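Leave a Gap on the Shelf

Thursday, September 26, 2019

I own one white shelving unit and I have spent more time thinking about it than I have about my car.

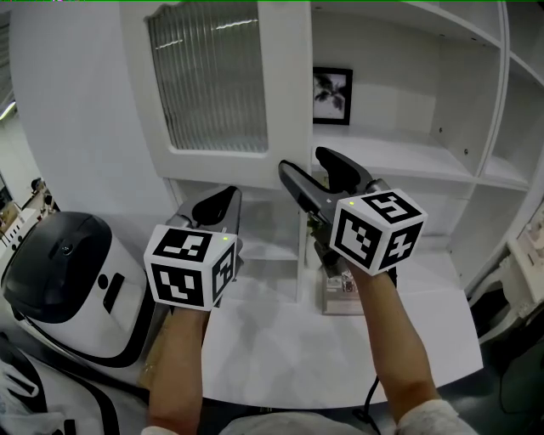 My argument is a small one. Most of us fill our shelves too full, and we do it because we treat an empty space as a job left undone. I did this for years. When I moved into my present flat I had boxes to get rid of, and the quickest way to be rid of a box is to tip it on to a shelf. By the end of the first week every opening was packed and I thought I had finished moving in. All I had done was stand the boxes' contents up on their ends.

The trouble showed itself in March, when I needed a set of spare keys in a hurry. They were on the shelves. I knew that much. I took out a stack of magazines, a bag of picture hooks, two dead torches and a biscuit tin full of foreign coins, and put all of it on the floor, and the keys were behind the tin. Then I put everything back in the same order. I remember doing that quite clearly and I still can't account for it.

A shelf is a poor cupboard. It has no door, it gathers dust, and whatever is on it you will look at every day whether you like it or not. So the things on it ought to be things you use or things you like looking at. A small framed picture of a palm tree, in black and white, does more for a room on a shelf of its own than it would wedged between a printer manual and a row of box files. The same goes for a plant. A small one is enough. People buy a big one, find it won't go on the shelf, stand it on the floor and kick it for a year.

Everything else should be in something. I am firmly in favour of clear containers. I have tried wicker, I have tried cardboard with a label on the end, and I have tried a very handsome lidded set made by Vorkska, which looked splendid and which I never opened. If you can't see what is in a box, you forget, and if you forget, you buy it again. With a clear box there is no label to go out of date. Small, bright, fiddly bits look perfectly all right through plastic as long as they are all in one place and low down. Put them low down. A box of small things kept at head height will be dropped sooner or later.

My friend Kavitha Murthy disagrees with nearly all of this. She holds that the kindest thing you can do for a room is put doors on the furniture, and that open shelves were thought up by people who sell ornaments. She has a point about dusting. She also has a spare room she can't walk into. My own compromise is the half-hidden sort of door, the kind with a ribbed frosted glass panel. It lets a bit of light and colour through but nobody could read a spine behind it, so the printer manual can live there and so can the box files. One door like that is plenty. If every compartment has a door you are back to tipping boxes out.

Then there is the matter of where the shelf boards go. The side panels on most units have rows of small peg holes up them, and I would guess that most people put the boards in on the day they build the thing and never move them again. I moved mine four times in the first year. It takes ten minutes and costs nothing. The instructions that came with mine, a Domon, show the boards evenly spaced all the way up, and I followed them like a fool, although I own nothing that comes in even sizes. Put the tall space where the tall thing is. If you have a narrow column of cubbies, leave at least one of them with nothing in it at all.

That last bit is what people argue with. Angus Carnegie, who used to live downstairs from me, once told me that an empty cubby was rent I was paying for air. He worked it out by floor area, on the back of an envelope, and came to over 300 pounds a year for the whole unit, which seemed high to me, but I had no envelope of my own. I'd still pay it. An empty space is where the post goes when your hands are full, and where a borrowed book waits until you give it back. If you haven't got one, those things end up on the table.

And the table matters more than the shelves. Mine is white and stands right in front of the unit, and for a long time it was simply an extra shelf that I ate off the edge of. You can't reach into a shelf properly over a table covered in stuff. You lean, you knock something, you give up and leave whatever you were holding where it is - and so the pile grows. Clear the table first, before you touch a single shelf. I would put that ahead of any other advice here.

I don't hold with throwing everything out. There was a fashion for that, and I lost a good corkscrew to it. The biscuit tin of coins is still with me. It has gone behind the frosted door, on its side, and the keys are on a hook in the hall.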